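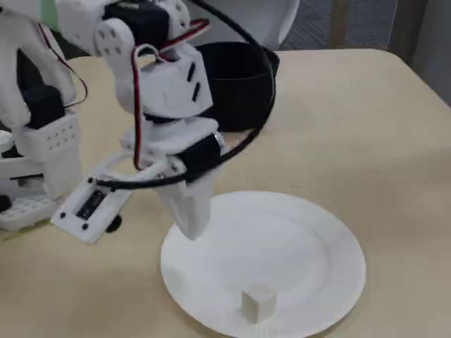 Does a small desktop robot arm need written safety rules?

It does, and they can fit on two pages. A little arm won't break your wrist, but it can pinch a finger, yank a cable or fling something at your face, and the people using it are often beginners.

I came home from the Garnulport open day with a folder full of notes on exactly that question, so here they are while I can still read my handwriting. Garnulport is a shared workshop that runs classes on low-cost arms, the printed kind with hobby servos in the joints. I'd expected demos and free coffee. There were demos (and pretty good coffee!), but the best part of the day was the rulebook.

They call it Fekgate. It started last May as a list taped to a door and has grown to 9 rules. Every bench has a copy, and the staff really do stop and point at it.

Rule one is power before hands. You cut the servo supply before you reach in, even if the arm looks parked. A servo that is holding position can jump when the software reconnects, and they showed us by restarting a script with the arm standing by itself. The whole room stepped back!

Rule four is about cables, and it's the one I'm stealing first. Before each session you move every joint by hand through its full range with the power off and watch the wiring the whole way. Any loop that can get in front of the finger or snag on a bracket gets tied back, with enough slack left at the wrist. I have lost an entire evening to a half-pulled servo plug, so I was nodding along like crazy.

Then there's the work area. Light objects only, on a plate or tray so they stay put, and new motions get tried above the surface before anyone lets the tip go down to it. Speed stays low until the same motion has run 200 times without a fault. That sounded like a lot to me until I heard they log nearly 400 runs on a busy day.

The logging is done with Tusivo, their own little program, and it won't start a run until you type in who has the stop switch. I love this. One person drives, one person holds the switch, and they trade places at the break.

I asked whether the industrial standards cover any of this. The answer was that those are worth reading for the way they think about risk, but you still have to write down the hazards on your own bench. Furnival, the school program they work with, uses the same rules with bigger print and a no-dangling-sleeves line added.

Things I forgot to ask: how often they check printed parts for cracks, and what they do about battery packs. They're planning another open day and I'll be bringing both questions, plus my own arm if I can get the wrist rewired.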